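From: Hongmei Fan
To: wasthorpe-tidy list
Date: Fri 12 February
Subject: Re: the desk basket and the little white thing

Nigel Fairclough wrote:
> Hongmei, I need the long table clear for the Curnari papers, 41
> folders of them. Can the mesh basket go up on the shelf? And is
> the small white box with the black square still wanted? Nobody on
> my side knows what it is. Also where did the tape end up.
> Nigel

Nigel, all, quick one before my train.

Basket first. It's a mess in there, I know. I'd sort it before it goes up on a shelf or we'll never look in it again. Light blue and orange bits showing through the mesh on one side, no idea whose. Please come and claim your stuff.

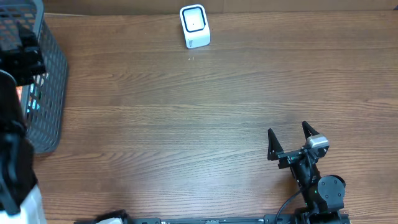

WHAT STAYS ON THE TABLE

The white box, for now. Back of the table, by the cardboard, out of the way of the folders. It's small, it can stand there. Su thinks it came over from the Distano room in July but she wasn't sure, and I cant find it on the old list. There's small lettering on the front if anyone has better eyes than me. 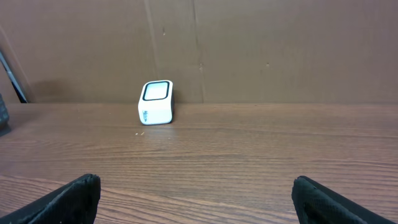
Whoever knows what it does, write the name on a sticky label and put it on the back, not over the black-edged square. If there's no word by the 14th I'll ask the other floor.

WHAT GOES

Anything in the basket without an owner. Red things, white and beige things, something black with teal on it, all jumbled in together. I'll bring 5 of the shallow trays and we can split it by kind. Spare trays are under the window, top one is cracked so leave that.

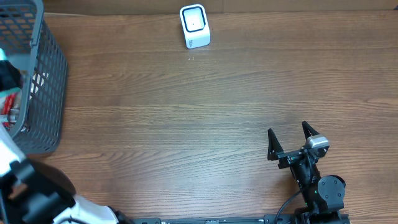

Table wants a wipe too, there are crumbs or somthing near the white box. Dry cloth first, then damp, along the grain please. Nigel, folders can come over any time after the 18th. Tape is in my drawer, left side.

Hongmei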